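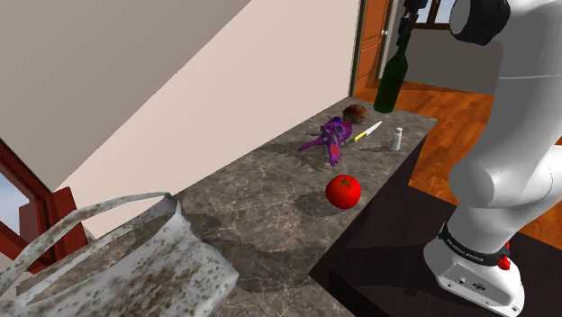

Learning > Robotics > Course texts > Chapter 6

2 Aug 2023 – by Åsmund Tveit

Filed under: Grippers & End Effectors

Chapter 6. Comparing grippers without fooling yourself

Comparing two grippers sounds easy and mostly isn't. You bolt one on, run a task, bolt the other on, run it again, write down which did better. Trouble is you have also changed the reach, the weight at the wrist, the camera view and very likely your own patience. So this chapter starts in simulation, where most of that can be pinned down. Our running task is a kitchen counter: a Franka arm, a green wine bottle held up by the neck, and a handful of things lying about on the stone below it – bread roll, tomato, shaker, a knife with a yellow handle. Ordinary stuff. The bottle is the hard one and we'll come back to it all chapter.

Why the bottle. Long body, thin neck, smooth all over. Most of the weight sits well away from the fingers if you take it by the neck. Take it by the body and the fingers may not open far enough. Either choice tells you something about the gripper, and that is what a test object is for. A tomato tells you about squeeze. A knife lying flat tells you about fingertips and how near the counter they can get.

6.1 What you are comparing

Write this down before the first run. Not after. Students in the June group left it till after and the reports were a mess.

Things that belong to the gripper: how wide it opens, how the fingers travel, what the pads are made of, how hard it closes, how far the body sticks out past the wrist.

Things that don't, but get mixed in anyway: the controller, where the camera sits, friction values in the simulator, the start pose of the arm. Keep them fixed. If you can't keep them fixed say so in the write-up, in the same paragraph as the result.

Finger travel deserves a word. Parallel fingers slide straight in. Linkage fingers swing, so on many designs the tips move forward or back a little as they close. Near a hard counter that little bit matters alot. A grasp planned for sliding fingers can put swinging ones into the stone.

6.2 The two sets of runs

Kwan-ho Kao and I-hsuan Yuen ran the comparison used in the tables. Two grippers, which we call Bosimik and Illus throughout, same arm, same counter, same controller. 303 runs in the first set. Then Shih-chieh Yuen found the friction value on the pads was different between the two models – a leftover default – and the whole set had to go. The second set is 834 runs and it's the one you should quote.

Keep the bad set in mind though. The numbers looked fine. No crashes, no odd plots, a nice clear winner. Only a line-by-line check of the two model files showed it up. Do that check first, it takes less time than lunch.
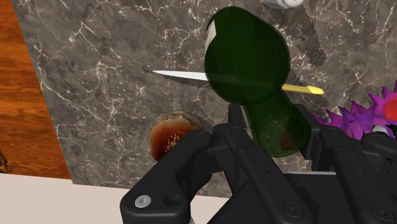

How many runs do you need before you can say one gripper is better?

Enough that the gap between the two is clearly bigger than the gap you get by running the same gripper twice. For our counter task 80 runs per object did it. Ten did not, the order flipped from one batch to the next.

6.3 Scoring

Prasert Thongdee wrote the scoring rules and they are blunt on purpose. A lift counts if the object clears the counter and is still held at the end of the wait. A place counts if the object is let go and stays where it was put. Anything else is a miss, including the near misses you feel sorry for. Note the kind of miss – slipped, knocked, never reached, hit the counter – becuase the totals alone won't tell you what to fix.

Wrist cameras get scored seperately. A good view of the fingertips can hide a poor gripper, and bulky fingers can block a good camera. See 6.5 for the Bisora mount, which moves the view off to one side and has its own problems.

Before you go on

Load the counter task. Check both gripper files against each other, every line. Run one gripper twice with different random seeds and write down the gap. Bring that number to section 6.4, you'll need it for the first table.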